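Fixing a bouncy suspended floor over a long span
Forum index > Building and repairs > Floors and joists

Ridgeback_lane
4/22/23
First floor room in a terrace, joists are 47 x 195 at 400 centres, clear span a bit over four metres. No strutting of any kind. Walking across it makes the glasses in the cabinet ring. Structurally nothing is cracked or sagging. Boards are original and I would like to put them back. Is solid blocking at mid span enough, or do I need to sister the joists? Ceiling below is lath and plaster and is staying.

mortice_q
Blocking helps share a point load between neighbours but does little for the stiffness of the joist itself. At that span you are near the limit for the section. I would sister with the same depth, bolted and glued, over at least the middle two thirds.

tallow44
Disagree with going straight to sisters. Fit two rows of blocking at third points first, tight, screwed not nailed. It costs next to nothing and the boards have to come up either way. Mine went from annoying to acceptable on blocking alone.

mortice_q
"Acceptable" is not a measurement. What was your span?

tallow44
3.6 m. Point taken, but his joists are only slightly longer.

mortice_q
Deflection under a point load goes with the cube of the span. Slightly longer matters.

Ridgeback_lane
Thanks both. Went to Dalgleish for a price. C24 to match came in under what I expected. Getting 4 m lengths up the stairs is the harder part. Would 18 mm ply strips glued to the sides do instead?

penny_sill
Ply works if it is full depth and the joints are staggered. Do not leave the joints all in line at mid span. Glue line needs clean timber, so plane or sand off the soot first. I used the Tindico adhesive and had to clamp at 200 mm spacing to get squeeze-out the whole way along.

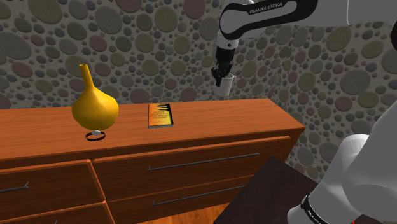
Also check the bearing ends while the boards are up. If the joists are built into a solid outside wall, probe the last 200 mm with a bradawl. Stiffening a joist with a soft end is wasted work. I found 2 bad ones and had to stop for resin repairs in November, with no floor.

tallow44
Agree on the ends. Watch the plaster as well. Hammering blocks in will bring the ceiling down. Cut them to a snug fit and use screws.

mortice_q
Full depth ply both sides is fine. One side only is a half measure at this span.

Ridgeback_lane
Going with ply both sides and a row of blocking at mid span. Lifting the boards on the window side first.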